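3.2 Worktop condition and clearing practice

Households in the Palma sample were asked to leave their kitchens as they would on an ordinary morning. Of the 271 kitchens visited, most had at least one stretch of worktop kept free for preparing food, and this stretch was recorded separately from the areas used for storage. Following Bravo's earlier scheme, a surface was coded as clear when no item rested on it between the front edge and the back. Crumbs and marks were noted on a second sheet and did not affect the code.

Figure 6 belongs to the clear group. The surface is a pale beige with a matte finish, and dark panels adjoin it at the back.
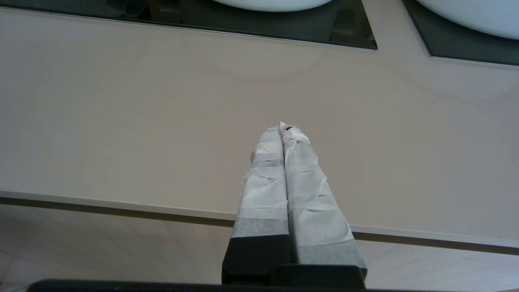

Does a pale matte worktop need wiping more often than a dark glossy one?

Our records suggest a small difference in the other direction. Owners of dark glossy worktops reported wiping them more often, mainly to remove finger marks and water spots, while owners of pale matte surfaces wiped after cooking and seldom in between.

Figure 6. Pale worktop, coded clear.

The wiping diaries gave 3,014 usable entries. Each entry listed the time, the cloth or sponge used and whether anything had to be moved first. Where items had to be moved, the job was more often put off until the evening — a pattern that held in both small and large kitchens. Entries that gave no time were kept for the counts but left out of the analysis by hour.

Two limits should be noted. The codes were assigned on a single visit, so a worktop recorded as clear may have been crowded on other days. Colour was judged by eye under whatever light the kitchen had, and beige, cream and light grey were hard to separate. Sebastián Bravo recoded a subset of the visits without sight of the first codes; disagreements were almost all about colour and were settled by merging the three shades into one pale class. The merged class is used in all the tables that follow, including those for the Nesta kitchens in section 4.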